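Liv Engebretsen on The Salt Ledger, and why she kept the sister

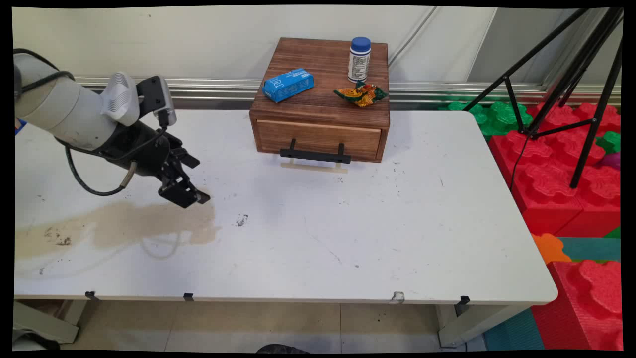

Kendra Kennedy wanted to know first about the sister, the one who never gets a name, and whether leaving her nameless was a decision or an oversight that survived four drafts.

"It was a decision by the second draft," Engebretsen says. "In the first one I hadn't thought of a name yet and I was typing a dash. Then I got used to the dash."

The Salt Ledger is Engebretsen's third novel and her first set before her own lifetime. It opens in 1808 in Nidov, a fishing town she made up, where a widow named Marit takes over her husband's salt business and finds that his accounts don't add up. He has been paying someone every quarter for eleven years. The book follows Marit through one winter as she works out who that was. The sister, who keeps house for her and reads better than she does, seems to know from the beginning.

Kennedy and Engebretsen talked for most of an afternoon, with a break for soup. What follows has been shortened and put into order.

The book began with an account book. Engebretsen bought it at an estate sale when she was still teaching high school, and it sat in a drawer through her first two novels. It had belonged to a dealer in rope and tar, and most of the entries were dull. She liked the dullness.

"You get the same eight or nine customers over and over, and you start to know them," she says. "One man always pays late. One always pays early and then asks for a bit of it back. I never found out a thing about any of them, and I didn't try. I wanted the feeling of reading it."

She changed rope to salt. Salt, she says, can be ruined by rain, and she needed something that could be ruined.

The first version was written entirely as entries, with no scenes. It ran to 530 pages in typescript and her editor, who had worked with her on both earlier books, sent it back with a letter that was one paragraph long. Engebretsen still has the letter. She won't read it out, but she says it used the word "airless" twice.

"I was angry for a week. Then I read forty pages of it on a train and I was bored, and I had written it. So I started again."

What she kept from that version was the quarterly payments, the weather notes at the head of each month, and the last entry, which is now the last line of the novel. Everything else was thrown out. The finished book is less than 300 pages and has ordinary chapters, with a page from the ledger between each of them. Some readers have told her they skip those pages. She doesn't mind.

"If you skip them you'll still get the story. You'll find out about the payments a little later than someone who reads them, but you'll find out."

Kennedy asked about the length of time the book took. Her first novel, Hotutley, was written in eight months. Her second, The Kwan House, took two years. This one took seven. Engebretsen says part of that was work and part was her mother's illness, and that she isn't always able to separate the two when she looks back.

"There was a year and a half when I wrote in the mornings before I drove over there. Five to seven. I'd set myself 500 words and I'd usually get to three hundred and then look at the window. I don't think those were bad mornings. A lot of the kitchen chapters came from then, and I hardly changed them."

The kitchen chapters are the ones most often mentioned in reviews. In them Marit and her sister do the household work side by side, gutting herring, boiling linens, patching a sail for a neighbor who can't pay, and talk about anything except the money. Kennedy said that she had read the herring chapter twice and had still not worked out when the sister starts lying.

"Page one," Engebretsen says. "She's lying on page one. She says she slept well."

Kennedy went back and checked, and she does say that.

Much of the talk was about what a historical novel owes to history. Engebretsen is impatient with the question. She did her reading, she says, and she had a retired archivist go through the manuscript and mark anything that couldn't have been there. He marked a type of lamp, two kinds of button and the word "deadline." She took out the lamp and the word, and left one of the buttons because she liked the sentence.

"I made up the town so that I could put the church where I needed it. I'm not going to pretend the buttons are holy."

She is more careful about speech. None of the characters says anything that sounds old, and none of them says anything that sounds new either. She reads all her dialogue aloud, and she cut a long quarrel in chapter nine after hearing herself do it.

"It was two people from television. It was a good quarrel, but they had both seen a lot of television."

Polik, the peddler who turns up in the second half with a letter for Marit, gave her the most trouble. He was meant to be in one scene. He brings the letter, he is given something to eat, and he leaves. In the published book he stays for five chapters, and some readers have complained that he takes over. Kennedy said she was one of them, at least until the storm.

Engebretsen agrees with the complaint, up to a point. "He talks too much. But before he came in, there wasn't a person in the book who was having a good time, and it was getting hard to write. He has a good time. He sits down and eats their food and he enjoys it."

She tried a draft without him. It was tidier, she says, and Marit never left the house in it. With Polik there she has a reason to walk out to the salt sheds in bad weather, and what she finds in the sheds is what the second half depends on.

Kennedy asked whether Marit would have been better off not knowing. Several book groups have put the same thing to Engebretsen, and she gives them all the same reply, that Marit was a bookkeeper.

"She has a column that doesn't add up. She can't leave it. I don't think she's brave, and I don't think she wants justice. She wants the column to add up, and then when it does she has to live in that house."

The ending has divided people. Without giving it away, the sister is offered a chance to explain herself and uses it to talk about the price of barrels. Engebretsen's agent asked her to write one more scene. She wrote it, she says, and it was fine, and it is in a folder.

"It answered everything. I read it over and I thought, I don't believe she'd say any of this. She's kept quiet for eleven years. She's good at it."

The novel was taken by a small press after four larger ones passed. The first printing was 3000 copies, and it sold out by May, mostly through independent stores and a library reading program that picked it as a spring title. A second printing followed, with three misprints corrected and one new one on the copyright page. Engebretsen found that one herself.

She has not had this kind of attention before, and she is plain about what it has changed. She has stopped teaching summer classes. She has had the roof done. She gets letters, most of them kind, and a few from people who believe they are descended from someone in the book.

"I write back and say it's a made-up town. One woman wrote again and said that might be so, but her grandmother came from there."

As for what she reads, she named ship's logs, cookbooks and crime novels, in that order. She doesn't read other historical fiction while she is writing, and she has been writing for so long that she is now far behind. She has a shelf of it waiting. Kennedy asked which one she would start with, and she said the shortest.

Her next book is set in the present. It is about a man who repairs pianos and his grown daughter, who has moved back in and can't stand the noise. She has a little over a hundred pages and no title. There is no ledger in it, although there is a notebook in which the man writes down the condition of every piano he has worked on, and Engebretsen admits she has already started writing the entries.

"I told my editor there wouldn't be any this time. She said, how many have you got, and I said twelve."

She expects to finish in two years and says that anyone who has followed her work should probably double it. She will be reading from The Salt Ledger at several libraries this fall, and she has asked that the readings be short, with most of the time left for questions. She reads the herring chapter when there is time for it and the first ledger page when there isn't.

The paperback edition of The Salt Ledger is out on 9/1/24. It includes a short afterword on the account book, and a reproduction of one of its pages, on which the man who always paid late has paid late again.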